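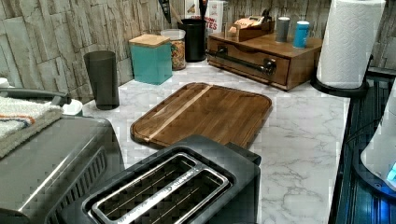
Cutting board and toaster on the counter.

Ninstead Hurling and Camogie Club
Minutes of the August meeting of the playing section

Chair: Refilwe Rampersad
Apologies: the junior team manager

1. Minutes of the previous meeting
Taken as read. One correction: the league match against Tostcombe was recorded as a home fixture. It was played away. Approved as amended.

2. Fixtures
The chair reported that Jurnasen had asked to move the second-round match because their field is being reseeded. The fixtures secretary had offered our main field with a throw-in at 6 p.m. Jurnasen have accepted, and will be listed as the home team. The score sheet and match balls remain their responsibility.

The away match at Zhuravel stands. Travel is by private car. Players under 18 need a signed travel form, to be handed in at the last practice before the match. Two forms from the previous trip are still outstanding.

3. Team report
Senior hurling: one win and one loss since the last meeting. The coach noted that most scores conceded in the Tostcombe match came from puckouts lost in midfield. Practice will be adjusted accordingly, with the first 30 minutes of each session given to restarts until further notice.

Camogie: the match against Zhuravel was drawn. The coach asked for a second goalkeeper to be registered before the next round. Agreed.

Juniors: no report. Held over to the next meeting.

4. Equipment
Six helmets failed the faceguard check and have been withdrawn. Replacements to be ordered in the same model so that existing spare parts can be used. It was asked whether the withdrawn helmets could be kept for indoor drills. The chair ruled that they could not - they are to be cut up and thrown out.

The goal nets at the north end need new ties. The ball-stop net was not discussed.
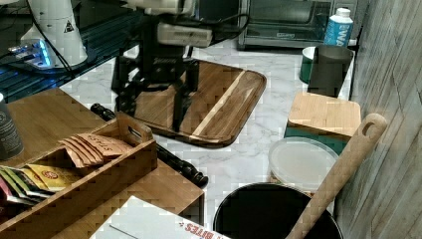
Countertop with the cutting board and a black robotic arm.

5. Discipline
A player was sent off in the Jurnasen friendly for a second yellow card. The referee's report has been received. The player accepts the one-match ban and no appeal will be made. The ban applies to the next league match and does not cover friendlies.

6. Field use
The request to use the small field for preseason running was approved, subject to the lines being left in place. Metal studs are not permitted there.

A proposal to start senior practice earlier was put to a vote and defeated. The present start time stays.

7. Any other business
The clock on the scoreboard loses time in the second half. Referees to be told before throw-in that their own watch is the only official time.

Actions
Helmets, order and disposal: equipment officer
Registration of second goalkeeper: camogie coach
Outstanding travel forms: team managers
Net ties, north end: equipment officer
Written confirmation to Jurnasen: fixtures secretary

Next meeting to be called by the chair after the Zhuravel match.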